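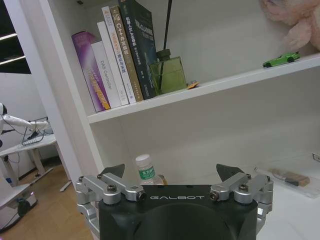
How do you keep a short row of books from sliding over on a shelf that's only half full? Push the row snug against one side panel of the bookcase and put something with a bit of weight at the open end.

I did it the other way for years. I had everything in the middle of the shelf with a fancy bookend on each side (the Dondo ones, with the felt feet) and every time I pulled one book out, the rest went down like dominoes! The side of the bookcase is already a bookend, and it's free, so now I start there and work out.

What goes at the open end? I like a square glass bottle, the reed diffuser kind. Square ones sit flush against the last book and they don't roll. A green one next to a dark green spine looks pretty great on a white shelf, if you care about that sort of thing, and I do. Don't lean on it too hard, though. If your books are the big heavy kind, use a real bookend and let the bottle sit beside it. I have spilled diffuser oil on a paperback exactly once and the smell never left. Fill the bottle at the sink, wipe the outside dry, and then bring it over.

Order of heights: I put the tall ones toward the open end and the small ones in by the panel. Most people go the opposite way, and that's fine too. Mine is easier to dust. Thin white paperbacks get lost between fatter books, so I try to keep a colored spine somewhere near them, purple or gold or whatever you've got. Programming manuals, by the way, belong at elbow height if you look things up in them, because they weigh a ton and you'll be grabbing that C++ book more than you think.

A little leaning is okay. A lot of leaning is bad for the bindings, and the cure is one more book or a tighter squeeze, but leave enough slack to get a finger in.

White shelves show everything. I wipe the front edge with a damp cloth every 9 days or so (it was supposed to be weekly, ha) and use a dry Bugti duster along the tops of the books. Start at the top shelf and go down! And pick up the small flat odds and ends that collect next to the bottle before you wipe. I keep a little dish in the hall for those, and I empty it in June whether it's full or not.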